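Household Tidying and Furnished Rooms Programme
Progress report to the Treren Fund
Reporting period ending Oct 10, 2025

1. Purpose of this report

This report sets out progress made under the grant awarded by the Treren Fund for the clearing, sorting and resetting of furnished rooms at the Vokthorpe site. It covers work completed since June, changes made to the agreed schedule, expenditure against the main headings, and the work planned for the remainder of the grant. It should be read together with the room schedules supplied at the start of the project, which have not been altered except where stated below.

2. Background

The grant supports the practical upkeep of furnished bedrooms and shared kitchens, and the preparation of a written guide to everyday tidying tasks. The guide is intended for housing providers who manage short stays and who at present rely on informal instructions passed from one member of staff to another. The Skudska building was chosen as the principal site on account of its mixed furniture and the variety of bed sizes and covers in use. The Kaczorowski annexe was added at the request of the Fund and came into use in the second half of the period.

3. Summary of progress

The project has completed 133 room sessions in the period. A session consists of one room being cleared of loose items, sorted, wiped down and reset to the condition given in its schedule. The target for the period was met in the Skudska building and narrowly missed in the annexe, where access was delayed while a floor was relaid.

Across all sessions, 3,002 separate items were logged as moved, returned to their place or disposed of. The log records the type of item, the surface on which it was found and the action taken. Crockery and clothing remain the two largest categories, as expected. Food and food wrappings form a smaller category, but have taken up a larger share of staff attention than the original plan allowed for.

4. Bedrooms

Work in the bedrooms has followed the agreed order: bed surface first, then bedside furniture, then floor. This order was tested against the alternative of starting with the floor. Staff found that items lifted from the bed were often set down on a floor that had just been cleared, and the original order was therefore kept.

The bed surface has proved the most demanding part of the room. Covers in use at Vokthorpe are mostly printed cottons and blends, and small items are easily missed against a pattern. Crumbs and grease also present a difficulty that does not arise on a table or worktop, as a soft surface cannot simply be wiped. The draft guide now has a separate section on food found on bedding, covering bread, biscuits, fruit and the paper or tissue commonly left with them. 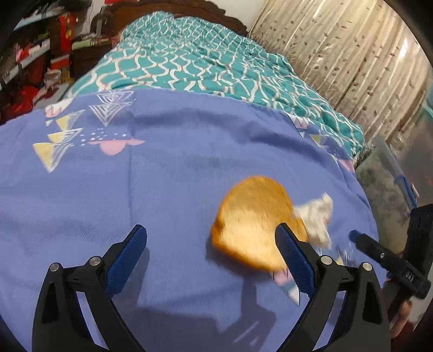 Figure 1. Slice of bread and crumpled white tissue or wrapping on a blue printed cloth, bed surface.

The section asks staff to deal with the food before the paper, to lift each item clear of the cloth without dragging it, and to gather the cover inwards from its edges before it is taken away to be shaken. Bread is given particular mention. A soft slice will tear or compress if held too firmly, and a toasted one sheds crumbs when it is turned over. Tissue and thin wrapping are to be treated as waste in every case and are not to be smoothed out or kept.

An earlier draft placed all food waste under the kitchen heading. This was corrected after staff pointed out that the kitchen instructions assume a hard surface and a bin within reach. Neither can be relied upon in a bedroom. A lidded caddy is now carried from room to room — a modest change, but one which has shortened the time spent walking between the bedrooms and the kitchen.

5. Kitchens

The two shared kitchens were brought into the programme as planned. Work has concentrated on drawers, draining racks and the storage of dry goods. Cupboard labels have been replaced throughout, using plain wording agreed with residents. The labelling of the tall cupboard in the annexe kitchen is unfinished, pending a decision on whether the lower shelves are to be used for cleaning materials or for pans.

Dry goods that had passed their date were removed at the first session in each kitchen. Staff report that bread is still stored in several places, including on top of the refrigerator, and a single bread bin is to be provided in each kitchen during the next period.

6. Linen and covers

Additional bed covers were purchased so that a soiled cover may be changed at once without leaving the bed bare. The stock now stands at 374 pieces of linen, including pillowcases and throws. All pieces have been marked with a laundry tag at one corner. A number of the older throws have faded and will be withdrawn when replacements are received.

7. Expenditure

Spending on staff time and cleaning materials is in line with the approved budget. Spending on linen is above the figure first proposed, owing to the purchase described in section 6. The difference has been met from the furniture heading, where repairs to the bedside cabinets cost less than the estimate. No additional funding is requested. A full statement of account will be sent separately in the Fund's usual format.

8. Difficulties and changes to the plan

The delay at the Kaczorowski annexe is the only matter to have affected the timetable. The outstanding sessions have been moved to the next period and can be completed within existing staff hours. The Fund is asked to note that the wording of the guide has also taken longer than expected. Instructions that seemed clear in discussion were often found wanting when followed in a room, and several have been rewritten more than once.

9. Work planned for the next period

The outstanding annexe sessions will be completed first. The bedroom section of the guide will then be issued in draft to the Fund for comment, followed by the kitchen section. Bread bins and replacement throws will be ordered once prices have been confirmed. A decision on the tall cupboard is expected before the kitchen labels are reprinted.

The item log will continue in its present form, with one added column to show whether food was found on a hard or a soft surface.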